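同伴辅导与目标复盘:讲者备注

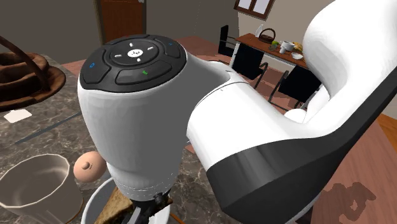

各位同事,上午好。本次分享介绍Drestton培训中心自九月起推行的同伴辅导制度,重点说明复盘环节的组织方式。

一、背景
以往的年度目标由个人填报,年中检查一次。参加者普遍反映,目标写定之后缺少交流对象,遇到困难时往往搁置。中心据此编写了《Ulis同伴辅导手册》,供各部门试用。
(此处稍停,请会务人员分发手册。)

二、基本安排
每组4人,每期18周。首次会面须完成三项工作:宣读本人目标,确认衡量标准,商定会面时间。组长由组员轮流担任,不与职级挂钩。首期报名人数为302人,Matheson分部单独编组。

三、复盘会面
每次会面约3刻钟。发言人先陈述进展,组员随后提问。提问阶段不给建议,不作评价。手册第二章列有常用问句,例如“目前最需要作出的决定是什么”“推迟这一步,会影响到谁”。
(如时间充裕,可请一组学员现场示范。)

四、常见问题
目标中途可以修改,但应在记录表上写明理由,并保留原文。组员谈话内容不得转入绩效考核材料,此点请务必向各部门负责人重申。连续两次缺席者,由组长联系本人,商议是否转入下一期。

五、后续工作
Torkimo学习平台将开放记录表下载。辅导员培训的报名办法另行通知。
(转入提问环节。涉及经费的问题,请会后书面提交。)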